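Handout 4: Gathering Demonstrations (or, How to Spend a Term Putting Legs on a Table)

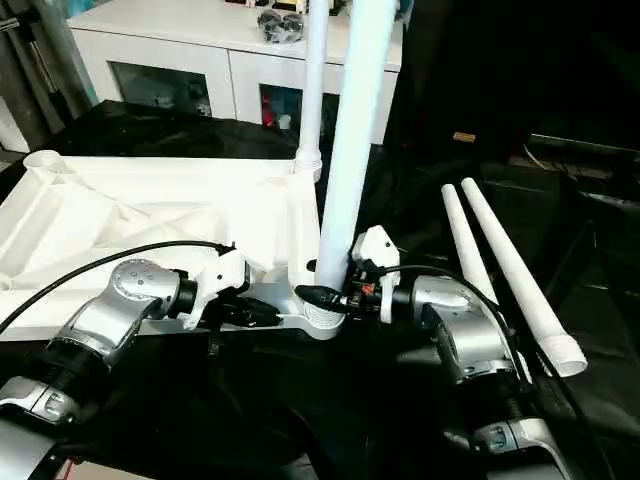

Imogen Tarrack
Teaching Fellow, Robot Learning Group

Bring this to the lab session. The version on the course page is the same, minus the coffee.

1. The task
The Traditow set uses a flat-pack table: white plastic top, upside down on a black sheet, with a socket for each tubular leg. Two arms, one operator. A toddler could do it, and would be cheaper to insure. We like it because the leg has to go in at the right angle and stay there while a gripper works at its base, and both of those are hard to write down as rules. So we collect examples.

2. What counts as an episode
One episode is one leg, from first movement to both grippers clear. The set holds 3,686 episodes. Your group adds 100. If you fumble and recover, keep it: the learner needs to see recoveries, and you will supply plenty. If you fumble and swear, keep it too. Velto, our recording software, takes no sound.

3. Variation
Move the top between episodes. Turn it. Start with a leg already standing, then with none. Leave the spare legs lying at different angles, and resist tidying them into parallel lines. Last year's first 500 episodes all began from the same neat layout, and the policy trained on them was superb until somebody nudged the table.

4. Light
White plastic under a strong lamp loses its ribs and edges in the glare. Some of this is wanted, as kitchens have windows. Whole sessions of it are not. Check the view before you start and log the lamp setting.

5. Labels
Use the Hirano sheet: start, leg, socket, outcome. Outcome is "seated", "loose" or "dropped". There is no "nearly".

6. Common faults
Cable caught on a wrist bracket. Leg seated crooked and called "seated". Second arm parked and forgotten for an entire episode, which teaches the learner that one arm is decorative.

Reading: the Kovico notes, sections 2 and 3. Section 1 is mostly acknowledgements.

Hand in: your log and half a page on your worst episode, by noon on the last teaching day in December.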